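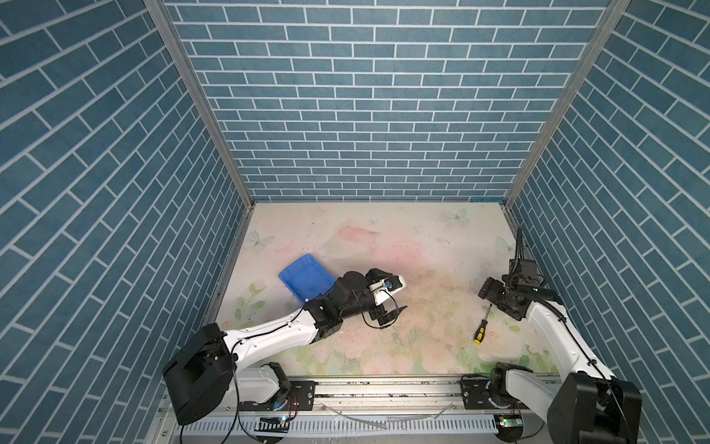

Katsuhiko Honda asked at the Monday call why the request for the coming year covers a second pair of arms at all when the present pair is idle on two afternoons of the week. He would prefer that the money go to spare parts and to a longer service agreement. His remark is entered first because the rest of this entry is largely a response to it.

Bench notebook, equipment planning, 9th August

The idle afternoons are accounted for in the booking sheet. Both fall directly after the sessions in which the arms are recalibrated, and the operators use that time to check recordings. A second pair would not remove this work. It would allow recording to continue during it. I agree with Katsuhiko that spare parts must come first, and the order of the request has been changed accordingly.

Current order of the request:

1. Replacement grippers and fingers, two full sets. Nuvonden quotes 571 per set, with delivery to Bremport included.
2. Wrist cameras, two, with mounts. Quoted at 185 each by Mamus. The quotation lapses at the end of the month.
3. Cable sleeve and connectors. 88 for the lot.
4. Second pair of arms with rail. Tóth has not yet returned a written price. Shahnaz Mridha is to write again.

Items 1 to 3 come to 1,600 together and can be signed off within the department. Item 4 must go to the spring round, for which papers close in May.

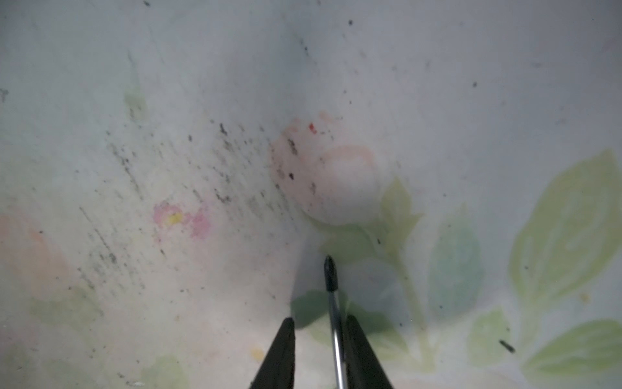

Floor coverings have never had a line of their own and have been charged to general supplies. I propose a separate line of 50 per quarter. Ashok Mittal considers this unnecessary, as a printed sheet can be used for a long time if it is wiped down. The present one has dark specks and streaks across the flowers, with a small red spot by the rosebud, and I would want a clean sheet in stock before the next set of recordings is started. Ashok has agreed to the line for two quarters, after which it is to be reviewed.

Service agreement: Obaidul Nanayakkara has read both versions. The longer one covers motors and bearings but excludes fingers, cables and anything mounted at the wrist – the parts we replace most often. He recommends the shorter one. Katsuhiko has not yet replied on this point.

Open items
Written price for arms and rail (Shahnaz).
Whether Mamus will hold the camera price if the order is split (Yichen Xiong).
Shelf space for the second set of grippers. The lower cabinet is full.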